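The Gauge at Mostberg

1. Arrival

The river gauge at Mostberg was a steel pipe bolted to the east pier of the road bridge. Inside it a float rose and fell on a wire, and the wire turned a drum, and the drum moved a pen. The county had paid for a digital replacement years before. It was installed upstream at Trelton, and it reported a level every 15 minutes. The pen at Mostberg was left running because the order to remove it had never been signed.

Fotini Nikolaidis changed the paper on the first working day of each month. The entry for June 2024 reads, in full: chart changed, pen refilled, clock 2 minutes slow, corrected. She wrote nothing about the level.

The level was 191 centimeters. At Trelton, on the same morning, it was 178. The usual difference between the two stations was five, with Mostberg lower.

2. Checks

She measured the wire and found no stretch. She lowered a weighted tape down the outside of the pier and read 191 against the painted datum. She cleaned the intake, which held a small amount of silt, and waited an hour for the float to settle. It settled where it had been.

Back at the office she plotted both records on one sheet. The lines ran parallel until the ninth of May. After that Mostberg climbed, slowly and without steps, until it stood 13 centimeters above Trelton. There had been no rain to speak of. The water was not going anywhere it should not go — there was simply more of it at the bridge.

She telephoned the district engineer at Urkine, a man named James, and read him the figures. He asked for the serial number of the float.

"654," she said.

"That float was scrapped," he said. "I have the form here."

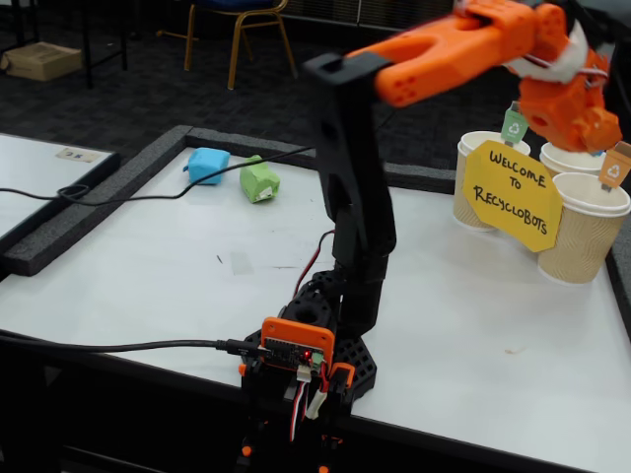 3. The form

The form was correct. It had a date, a stamp and her own signature, and it stated that float 654 had been withdrawn with a cracked seam and cut up for metal. She remembered the seam. She did not remember the cutting.

She drove back to the bridge, opened the hatch and drew up the wire by hand. The float came out clean and dripping. The number was punched into the collar. The seam had been closed with a neat bead of solder, narrower than any she had ever managed.

She hung it on the spring balance, wrote down the weight and lowered it again. The pen dipped, recovered and returned to 191.

In August the river fell at Trelton to its lowest mark in around ten years. Fotini changed the chart at Mostberg, refilled the pen and checked the clock. Then she took a new line in the book and entered the level.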